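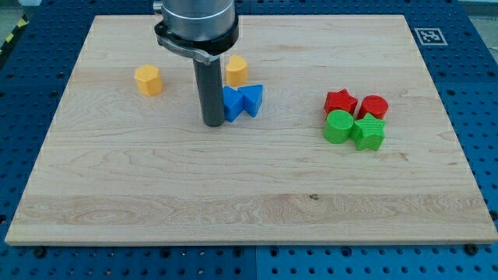

ok so quick one before I have to run, I finished season two of Saklow last night and I have thoughts and no one at home to tell them to. Spoilers for everything up to the end of episode nine. If you're not there yet go away and come back.

First. The lighthouse episode. I know people were split on it when it aired, I remember the forum threads, and back then I was firmly on the bored side. Forty-some minutes of two people and a radio. Watched it again this week and I was completely wrong. It's the best thing they ever did?? The bit where Captain Orrin stops answering and Dell just keeps reading out the weather. Over and over. Wind, pressure, visibility. I had to pause it and go stand in the kitchen.

What I missed the first time is how much of the finale is already in there. The weather report comes back in episode nine almost word for word, only now it's Orrin reading it. I must have been looking at my phone in both scenes. Serves me right.

Second. Divix. Oh man, Divix. I used to think he was the comic relief and a pretty weak one, all those bits with the cards. But on a rewatch knowing where he ends up, he's lying in every single scene. Every one. Go back to the dinner in episode two and watch who he looks at when the toast happens. Not the captain. I yelled at the TV.

My one complaint about him is still the accent, which comes and goes. By episode six it has mostly gone. I've decided this is a character choice and you can't take it away from me.

**The podcast stuff**

The reason I'm rewatching at all is Nomvula Shezi's podcast, Clendus Calling. She's going through the whole show one episode at a time and I got hooked on it in April when I was painting the hallway. It's 61 episodes in and she's still only partway through season three, becuase she'll happily spend two hours on a cold open. I love it. Her thing on the sound design in the docking scenes sent me back to my good headphones, and yes, there's a voice under the engine noise. Always the same three words. I'm not going to say what they are.

Last week's was the interview with Wiroj Thepsuriya, who wrote four of the season two scripts including the lighthouse one. Really good guest. Slow talker, lets a question sit there for a while, you can hear Nomvula deciding not to jump in. A few things I scribbled down:

- the lighthouse episode was written in a rush after another script fell through, the other one was a heist on the Chaiyaporn station with the whole cast in it
- the weather reports were placeholder text! He meant to swap them for real dialogue and then the read-through happened and everybody went quiet
- first draft had Dell die. He fought for it, lost, and now says he's glad he lost
- he doesn't own the box set. Someone borrowed it

He was also asked about the number on the hatch, 673, which fans have been chewing on for years. Prime number? No, it's the number of a bus he took to school. I've read theories about that hatch that were longer than this post. There's a guy who had a whole chart. I hope that guy is ok.

He was a bit cagey on season four. Said he wasn't in the room for it and left it there. Fair enough, I wasn't in the room either and I'd also like to leave it there.

**Things that don't hold up**

The sick bay plot in episode five. Skip it. Nothing in it matters later and the kid actor is given a speech that no kid has ever said. Also the CGI on the ice moon, which looked cheap then and looks cheaper on a bigger screen. The model work in season one is so much better, you can tell somebody spent weeks gluing little pipes onto things. I'd take a wobbly model over the ice moon any day.

And the recap at the top of every episode! It gives away the twist in episode seven by showing you the one shot from two years ago that you'd totally forgotten. Who approved that. Hit skip, trust me.

**Things that hold up way better than I expected**

The music. The costumes, mainly the coats (I want the green one). The argument in the cargo bay, which is one long take and Dell nearly drops the lamp and they kept it in. The last two minutes of the finale with no dialogue. I remembered it as being raining and it isn't, it's just dark.

Also Clendus. I mean the planet, not the podcast. They only go there twice all season and I could've sworn it was half the show. Two visits! The rest is people in corridors talking about Clendus. Which is kind of great, by the time they land you've built the whole place up in your head and then it's a beach and a shed.

**What's next**

Season three, starting tonight if I get the dishes done. I've only seen it once, and I was sick for the middle of it, so the trial episodes are basically new to me. No spoilers for those in the comments please, even though they're ancient. I know there's a trial. I know somebody's hat is important. That is all I know.

Nomvula is doing a live recording for episode 100 at some point and has asked for listener questions, up to 200 words each. Mine's currently a lot longer than that and is entirely about Divix and the toast. I'll cut it down this weekend. Probably.

If anyone has a copy of the old tie-in novel, the one with the orange spine, I'm looking for it. The library had it and now they don't. Will pay postage.

Right, bus is in six minutes and I can't find my other shoe. Comments are open, be nice about the lighthouse.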